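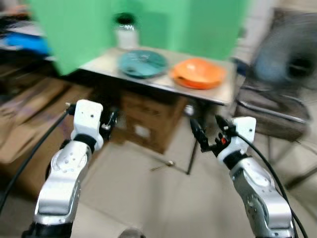 Student project: two-arm table setting, camera pictures come out smeared when the arms move

Posted in Robotics > School and university projects
Tags: head camera, motion blur, two arms, recording

brovov_lab2
Hello all. I am in a student team of four and our course project is a two-arm robot that should set a small table: plate, bowl, spoons. We drive the arms by hand control and record the head camera, and later we train a policy from the recordings. The course ends in December, so we have not so much time.

My problem is the blur. When the arms stand still, the picture is good. When the whole upper body turns or shakes a little, everything becomes smeared, also the plate and the bowl, not only the grippers. The picture on top is a bad one. The next one is from the same setup and it is how I would like all of them to be.

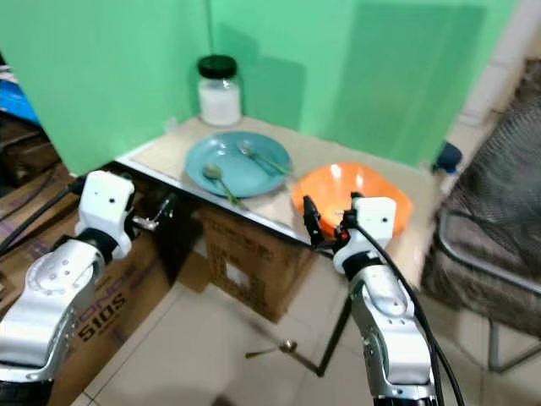 Same table, sharp enough to use. Two spoons on the teal plate, one more on the floor.

Camera is on auto exposure, and I believe it goes quite long because our room is dark in the afternoon. We have green panels behind the table. My questions are:
1. Should I throw away the blurred pictures before training, or keep them?
2. Is it better to fix the exposure, or to move the arms slower?
3. Do spoons make it worse? They are thin and the metal shines, and our detector loses them first.

We have 200 recordings until now. I would be sad to do them again.

rellside_tinkerer
Buy a better camera. Global shutter. Problem solved.

hsu_makes
I don't agree with the answer before me. A global shutter removes the skewed shape you get with fast motion, but if exposure time is long you will have blur with any shutter. Before you spend money, do this:

Turn off auto exposure and set a fixed time. In our club we began at 15 ms, and it was still too soft when the body turned. We finished much shorter, with more gain and a second lamp. The noise from gain looked ugly to us, but the training did not care very much. Blur was worse for it.

Put the lamp from the side and a bit high. If it stands behind the camera you get a white spot on every spoon and on a glossy plate. Tape baking paper over the lamp if you can do it safely (LED only, please, not a hot bulb).

Check the mount. Hold the camera with two fingers and try to wiggle it. Ours had one loose screw for a month and we blamed the software all this time.

About question 1: do not delete single frames from the middle of a recording, because then the time steps are wrong and the arm seems to jump. Keep the recording, or drop it completely if the blur is in the moment of grasping. A blurred picture while the arms only travel is not a big harm, and the robot will see such pictures also when it runs alone.

About question 3: yes, thin things go first. We wrapped colored tape on the handles and it helped the detector, but after this it did not like spoons without tape. So decide early.

brovov_lab2
Thank you, this is very useful. I checked the settings and the exposure was free to go as long as it wants. I will fix it tonight and borrow a lamp from the photo room. The mount I did not check yet — I will write again.

mandton_robotics_mum
Not an expert, I only help at my daughter's school club. Our kids sorted the recordings with a simple sharpness score: you take the variance of the Laplacian for each picture and look at the lowest ones first. It took one evening for 2000 pictures, and most of that was talking. The limit you must choose by eye, ours will not fit your camera. Plain green background gives a low score also when the picture is sharp, so cut out only the table part before you calculate.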